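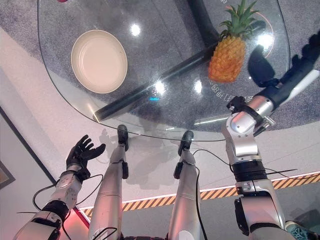
Category: Inventory / Availability sync
Product: Hollix Rentals, connected to Cultari storefront
Status: Closed (resolved)
Opened by: Demyd Moroz, Neltlow Table Hire
Assigned to: Palesa Cele
Subject: Returned items become reserved again every night (item "Plate, round, cream, ridged rim")

Demyd Moroz, 8:12 AM

Hello,

I am writing about a problem with the available quantity of one item. We are a small company which rents tableware and some tables for events. We manage our stock in Hollix and the customers see it in our Cultari storefront. The sync is set to every 15 minutes and for other items it works well.

The item is the round cream plate with the ridges inside the rim. We own 80 of them. In February the Mkhize Hall rented 60 for a dinner. All the plates came back, my colleague Dineo checked the crates (15 plates in one crate, so it is easy to check) and she marked the return in Hollix. The order has the status Closed.

In the evening the storefront shows 80 available, as it should. In the morning 60 of them are reserved again. If I open the reservation, it points to the order of Mkhize Hall, which is closed. I press "Release hold" and the number becomes correct until the next morning.

I did this by hand every morning for more than a week, before I understood that it will not stop by itself. Yesterday I forgot it and one customer wrote to us that she cannot book the plates for her whole table plan. She took the white ones in another shop.

What I tried already:
- Release hold by hand. Helps until the night.
- Disconnect and connect the Cultari storefront. No change.
- Clear the cache of the storefront. No change.
- Open and close the order again. The system does not permit to open it, the message is "Order is archived."

Please tell me what other information you need.

Kind regards,
Demyd

Palesa Cele (Hollix Support), 9:40 AM

Hi Demyd,

Thanks for the clear write-up. A few questions so I can look in the right place:

1. Is it only this plate, or do other items from the same order come back as reserved too?
2. Does the hold come back in Hollix, or only in Cultari?
3. Can you send the item history? Open the item, then History, then Export. Please include archived entries.
4. Did anybody rename, merge or re-code the item after the order was made?

Please don't delete the item and create it again. It would look fixed, but your old orders would lose their link to it.

Palesa

Demyd Moroz, 10:25 AM

Hello Palesa,

Thank you for the fast answer.

1. Only this plate. The same order had also glasses, napkins and one serving table with glass top. They are all free and stay free.

2. It comes back in Hollix first. I looked today and the hold has the time 2:00 AM. Cultari takes it with the next sync. So I think now that the storefront is not guilty, and I am sorry that I wrote so much about it in the beginning.

3. The export is attached.

4. I asked Dineo about this. Yes, there was a merge. We had this plate in the system two times, because one person entered it as "Plate, cream" and later another person entered it as "Plate, round, cream, ridged rim". The first one had no photo and the customers did not choose it. Dineo merged the first into the second. She is not sure of the day, but it was while the order was still out at the hall, before the plates returned.

I should have mentioned it in my first message. I did not know about it.

Demyd

Palesa Cele (Hollix Support), 11:58 AM

Hi Demyd,

Please don't worry, the merge is the part I was missing. I went through the export and I can see the following:

- The order was created with the old item ("Plate, cream"). The hold was written under the old item code.
- The merge moved the stock and the open hold to the new item.
- The return was booked under the new item code, and the order was closed.

During the day, the system looks at the current item only, so it sees the return and everything is correct. At 2:00 AM there is a nightly rebuild of availability. The rebuild reads the archive too. It finds the original hold under the old code, follows the merge to the new item, and then looks for a return under the old code. There is none, so it decides the plates are still out.

Your manual release is stored only as a correction for the current day, and the rebuild overwrites it.

I have passed this to our data team (Khanyisile Adams). Until she replies, could you try one thing? On the item, under Settings, there is a switch called "Include merged codes in rebuild." Please turn it off, save, and leave the hold released tonight. Let me know what you see in the morning.

Palesa

Demyd Moroz, 7:55 AM

Good morning,

I turned the switch off yesterday before I went home. This morning the number is again wrong, with the same hold and the same time, 2:00 AM.

I looked at the switch and it is on again. I am sure that I saved it, because the page showed the green message. Maybe the switch returns to its old position when the rebuild starts, or maybe my account has not enough rights. My role is "Stock editor." The owner role belongs to Xolani Shabalala, who is the manager here. He is in the warehouse until noon, and I can ask him to try it when he is back.

One more question. We have a bigger order to confirm this week and it needs all the plates. Can I accept it by hand in Hollix although the storefront shows less? I don't want to make the data worse.

Demyd

Palesa Cele (Hollix Support), 9:05 AM

Hi Demyd,

Yes, please go ahead and accept the order. Release the old hold first, then confirm the new order in Hollix. A confirmed order is not touched by the rebuild. You may see a red "overbooked" warning tomorrow morning if the old hold comes back, and you can ignore it for this item.

About the switch: you are right about the role. A Stock editor can move it and gets the green message, but the change is only kept if an Owner makes it. I have reported this separately, because the message is misleading.

No need to bother Xolani with it. Khanyisile has found a better way, please see her note.

Palesa

Khanyisile Adams (Hollix Data), 9:31 AM

Hello Demyd, I can confirm what Palesa described. I added the missing return line under the old item code, with the same date and quantity as the return Dineo booked. It is marked "system entry" in the history so it will not be confused with a second return. Your total stock does not change.

I then ran the rebuild by hand on a copy of your account. The hold did not come back. I have applied the entry to your live account now. I also checked your other merged items and none of them had an order out at the time of the merge.

Demyd Moroz, 8:03 AM

Good morning Palesa, good morning Khanyisile,

The rebuild was at 2:00 AM as always and the old hold is not there. I see only the reservation for the new order, and there is no red warning. The storefront shows the same as Hollix.

I would like to wait one more night before we close the ticket, if it is possible for you.

Dineo asks what is the correct way to merge two items in the future. We still have some doubles, mostly in forks and small bowls. She does not want to touch them now — I think she feels a little guilty, although it was not her mistake.

Demyd

Palesa Cele (Hollix Support), 8:47 AM

Hi Demyd,

Of course, I'll leave it open. And please tell Dineo that the merge screen should have warned her.

For the forks and bowls:

- Open the item you want to remove and check the tab "Out now." If an order is listed there, wait until it has been returned and closed.
- Set the item to "Not bookable" so that no new order can take it while you work.
- Merge it into the item you want to keep.
- The next morning, compare the available quantity with the shelf.

A warning on the merge screen is planned. I don't have a month for it yet.

Palesa

Demyd Moroz, 8:10 AM

Hello,

Second night, everything is correct. I printed the steps for Dineo and she will begin with the bowls, as all of them are at home now.

You can close the ticket. Thank you both for the patient help.

Kind regards,
Demyd

Ticket closed by Palesa Cele, 8:22 AM
Resolution: Missing return entry added under merged item code
Linked reports: Merge allowed while item is out on order; Save message shown to Stock editor when change is not kept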